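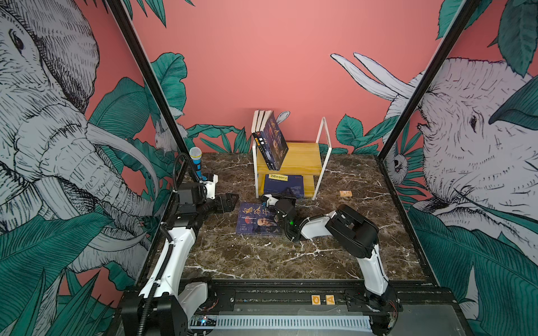
Should we buy both arms up front, or get one and add the second later?
Buy one, run it for a budget cycle, and price the second with mounting and cabling included. The arm itself is rarely the line that hurts.

Home Forums Buying & Budgets New Posts Members Log in

Thread: two arm bench cell for book shelving, what are we forgetting

palletjack_ned
ok so that's the standard answer from the sticky and I get it. But our job is books. Picking up off a flat table, turning, putting on a small shelf. One arm slides a flat paperback around forever. Two arms, one can hold while the other gets under. I'm planning a pair for the sorting room, side by side on one rail, shelf at the back of the table. Need to send numbers upstairs. What am I missing

Yee-man Cheng
Fingers. Flat parallel fingers are fine on a book thats standing up. A book lying flat on a hard smooth top is a different job, you have to push it to an edge or pin it and tip it. Put money aside for a second set of fingertips per arm before you send anything.

palletjack_ned
how much aside

Yee-man Cheng
We held back 300 per arm and spent most of it on tips that wore out. Soft ones wear fast on paper. Buy spares in the first order, shipping was silly after that.

tmarsh_bench
Going to disagree with two arms at all. We had a Nirklow quote for a pair and went with one arm and a cheap tilted tray. Books slide down to a stop, arm grabs the spine. Done. Half the wiring, half the things to calibrate. Fixture first, then arms.

Arnaldo Correia
Tray works if your books are all one size. Ours arent. Thin paperbacks went over the stop and hardbacks jammed. We took the tray out in May and went to two arms and would not go back.

tmarsh_bench
sounds like a bad stop height tbh

Arnaldo Correia
We tried three heights

quillfeather
Things I see left off every plan like this:
- cable slack. If the cable runs outside the arm it needs room to loop near the wrist, and so does whatever is standing next to it
- spacing between bases. Two arms reaching across to the same middle spot is where you crash them
- somewhere to put the controller boards that isnt the floor
- spare power supply
- table top. Stone looks nice, weighs a ton, check the stand

palletjack_ned
Spacing is a good one. Is there a rule? The Plallness sheet says 36 inches between bases and that seems wide for one table

quillfeather
Thats so they dont have to talk to you about collisions. Closer is fine if your software keeps them out of each others space. Ask them what they ship for that and get it in writing. If the answer is "the user handles it" add hours, alot of hours.

Yee-man Cheng
Agree on hours. Our hardware came in under, the setup time did not. 17 working days before it would put a book on the top shelf two tries running. I had budgeted five.

stapler_88
dumb question, does the shelf matter? we were going to use whatever is in the supply closet

Arnaldo Correia
Matters more than the arms. Low clearance on a bottom tier means the wrist hits the board above before the fingers get in. Measure the wrist, not the fingers. Also fasten the thing down, a light shelf walks when you push a book in.

stapler_88
ok not the supply closet then

tmarsh_bench
Still say one arm. But if you do two, dont buy the Nuchit extended warranty. Read the part about grippers. Excluded.

Yee-man Cheng
That one I will argue with. It covered our elbow joint, no fuss, and the elbow costs more than every finger I'll ever buy. Depends what breaks.

tmarsh_bench
fair. ask what their turnaround is tho. Ours was slow enough that we'd have been better off with a spare joint on the shelf

palletjack_ned
Ok here's where I'm at, tell me if its dumb

Two arms, same model, one rail
Two sets of tips each plus spares
Shelf bolted down, bottom tier tall enough for the wrist
One spare power supply
Setup time, 17 days like Yee-man's
Test set of 100 books, mixed sizes, from the discard cart — free

Warranty undecided. Prelten is coming in with their number next week and I'll compare.

quillfeather
Add a line for moving it. It will get moved.

Arnaldo Correia
Put glossy covers in the test set. And books in other scripts if you have them and you plan on reading titles with a camera, our reader did fine on English spines and fell over on brush lettering. Separate budget line if you need that fixed, ours was a paid add on.

palletjack_ned
we do have those, quite a few. Hadn't thought about it at all. Adding

stapler_88
does anyone lease these or is it all purchase? our finance people hate anything that looks like an asset

Yee-man Cheng
Prelten leases. Read the end of term part, you may owe them the gripper wear. Post your quote when you get it ned, take the names off

palletjack_ned
will do

Filed under: Bench Cells, Quotes & Costs, Two-Arm Setups
Contact the moderators | Copyright 2025 | Back to top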